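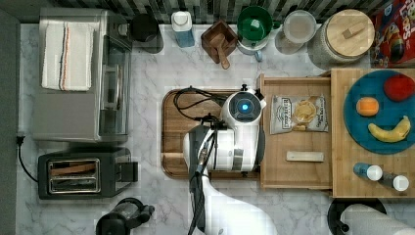

September, kitchen bench, 3:15 in the afternoon

Okay, the snack station. I told Brenda I'd write this up before I forgot which version we ended on, so bear with the state of my notes (half of them were on the back of a Restumico delivery slip and I've already lost the other half once).

The question for the week is still the same one: if you give people one stretch of counter and ask them to put together a snack to take away, where should things sit so they stop bumping elbows? We had everything in one line along the wall last time and it was a mess. Everybody reached across everybody. So now the stuff we use all the time comes forward onto boards and the tall things stay back by the tile.

Layout as of today, going left to right. Cutting board in the middle of the marble, kept for actual cutting. Then the light wood tray with the raised edges, which has the chips in it. Then the big bamboo board with the teal plate for fruit: apple, orange, banana. The little bottles are lying down on the bamboo below the plate. I like them lying down! Iara does not, she says they'll roll the first time somebody leans on the board, and she wants them standing along the back with the jar and the glass canister. We'll try her way tomorrow and see who's right.

Cereal stays at the far right end against the backsplash. Graciela wanted it out completely and I see her point, it's a big loud red box and your eye goes straight to it, but people do ask for cereal. Leaving it for now.

Things I want to remember about the tray: the raised edge is great. The chip bag slides around on bare marble like it's on ice, and in the tray it stays put. Nicanor suggested a second tray for the fruit too, but I tried the plate inside a tray this morning and you end up scraping your knuckles on the rim getting the banana out. Plate on the flat board is better. The teal is nice against the bamboo as well, which has nothing to do with anything, I just enjoy it.

Bamboo board needs oil. I did it at the start of the month with the Kumitz stuff and it's already looking thirsty down at one end. Give it 60 minutes to soak before wiping next time, I think I rushed it.

Also, Maximiliano measured the gap I'd been complaining about on the old counter plan and it's 32 cm, so I was wrong and the Quiroga drawing was right. Sorry, Maxi. I've penciled the number onto the plan so I don't start that argument again.

To do:
Try the bottles upright, Iara's version
Swap tray and bamboo board, see if left-handers like it better (Brenda volunteered)
More chips, same size bag so it still fits the tray
Ask Graciela where the lid for the spare canister went
Order number for the second bamboo board is 3035, chase Vudix if it isn't here by the end of the month

Nicanor just came in asking if the apple is spoken for. It is. Back at it after coffee.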